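From: Waqas Siddiqui
To: murkby-cohousing list
Date: October 10, 2021
Subject: Re: [murkby] wall color for the shared laundry, need answers

Quick one, typing between calls. Quoting Kathleen so the thread makes sense:

> I'm not against repainting. I'm against repainting in a hurry. We picked the hallway green in April under the store lights and it looked like pea soup by the time it was up. Two coats, plus a third to hide it. Can we please see big samples on the real walls before anyone buys anything? Also has anybody asked Mudassar what the plaster people said about the damp patch, because paint over damp is money down the drain.
>
> Kathleen Ó Dálaigh

Agree with nearly all of that. Answers in no order.

Damp patch. Mudassar did ask. The Stimbridge guy put a meter on it and wants it left alone until the gutter on the north side gets fixed, then another look. So no paint on that wall yet, whatever we choose. The other three are fine to go. Gutter is booked, no day given, you know how they are.

Money. Quote from Urkus was 2,699 for walls and ceiling, both coats, their paint. I think thats high. Yichen thinks it's normal for what it is. If we do the walls ourselves and pay them for the ceiling only, it drops a lot, but I don't have the number in writing so I'm not going to post one. Atif is chasing.

Color. We have 12 sample pots in the bike shed, half of them near identical off whites. Please don't add more. My vote is still for something warm and fairly dark on one wall, plain pale gray on the rest.
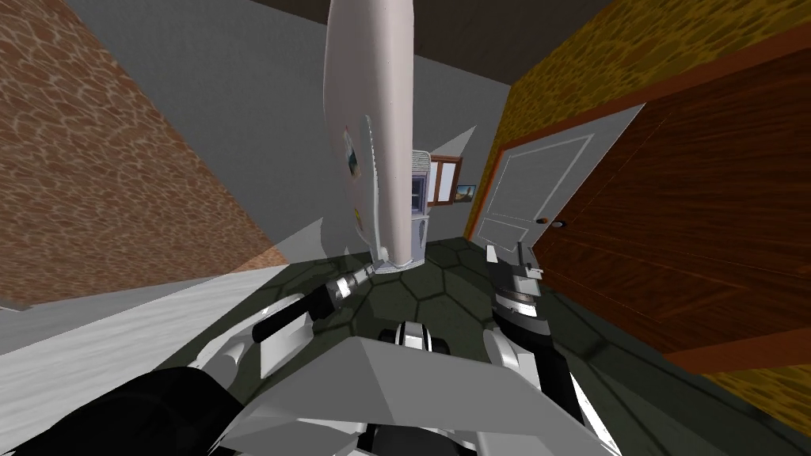
Dark walls get a bad name from people who've only seen them in rooms with everything else dark too. Put something big and pale near one and it holds up fine. Look at the brown there, kind of cracked like dried mud, with the tall white thing standing out and the light gray wall going along behind it. I would not go for the cracked texture, wiping lint off that would be a nightmare, but the brown with gray is pretty much what I've been failing to explain since the last meeting. A bit redder maybe. Atif wanted mustard and I could live with mustard.

Finish. Not flat, please. Flat marks if you breathe on it. Eggshell or satin, and the wipeable kind by the sinks. Yichen says satin shows every bump in old plaster and she's right, so whoever does the filling needs to sand it properly this time. I have a pole sander, and there's a block one in the Soomro garage if Mudassar can dig it out.

Samples. Kathleen, yes, big ones. Can we do 2 foot squares, two coats each, one by the window and one in the corner by the door where it's gloomy? Leave them up 5 days so everybody sees them morning and night. Write the name of the color UNDER the square in pencil, not on a sticky note, the sticky notes fell off last time and we argued about which was "Oat" for a week.

Trim. Leave it white. I don't want to open that one agian.

Still need:
- someone to move the drying racks out
- a yes or no on doing the walls ourselves
- drop cloths, ours are mostly holes

Reply to the list, not just me. Off to pick up the kids.

Waqas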